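4.3 When the right gripper stopped letting go
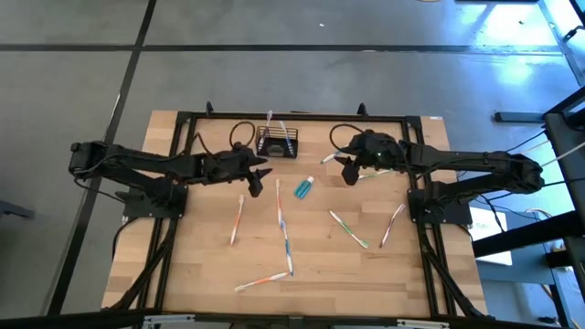 Figure 4. The toothbrush sorting task on the two-arm table, with the mesh holder between the grippers.

Why did a gripper that had just been told to open stay closed? The open command was sent and acknowledged, but the driver was still working through a stale force-hold request and quietly dropped anything that came in behind it.

I should back up a bit. We ran 700 episodes of this task with the policy we call Riser, and for the first couple of weeks I was pretty pleased with it (Florian Danzer, who wrote the low-level driver, was less pleased, and he was right). The policy picks a loose toothbrush, carries it to the holder, lowers it in and opens. In 19 episodes the right gripper did everything up to the last step and then just hung on. The arm pulled back with the brush still in its fingers, and in the worst runs it dragged the whole holder along with it!

My first guess was friction. The handles are fat and a bit rubbery on some of the brushes, so I swapped in slimmer ones and wiped down the fingers, and got the same fault on a Tuesday afternoon with the slimmest brush we own. So much for that. Then I blamed the policy, and spent far too long staring at its action outputs, all of which said "open" exactly when they should have.

What finally gave it away was the driver log. Each failed release had a force-hold request within 25 milliseconds of the open command. The hold came from Nusier, our grip monitor, which had noticed the load changing as the brush touched the bottom of the holder and decided it was slipping. So it squeezed. The two arms run separate copies of the monitor, and only the right one still had the older, touchier threshold, left over from the bottle-handling trials in April.

We changed two things. An open command now clears any pending hold, and the monitor is muted during the last bit of the lowering motion. I was nervous about the second change, because a muted monitor can also miss a real slip, and we did see a few brushes drop early afterward. They landed on the table and the policy picked them up again, which I can live with. The stuck releases haven't come back, though we have only tested the fix with toothbrushes so far, and I wouldn't trust the same mute window with anything made of glass.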